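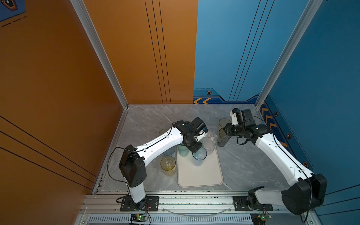
kistetti
Retrained the two-arm policy on 160 demos, with the wrist angle added to the action. Success went up a lot on my end. Clear cups are still the worst, the tinted ones like the yellow by the tray do better — depth is garbage on all of them tho.

wendard_m
160 from one operator? Then its your habits, not the wrist angle. Run the old actions on the same demos.

kistetti
Did, 3 seeds. Still lower.

siqueira
3 seeds is nothing. Do 10 and post teh spread

kistetti
ok, running 10 — back in March prob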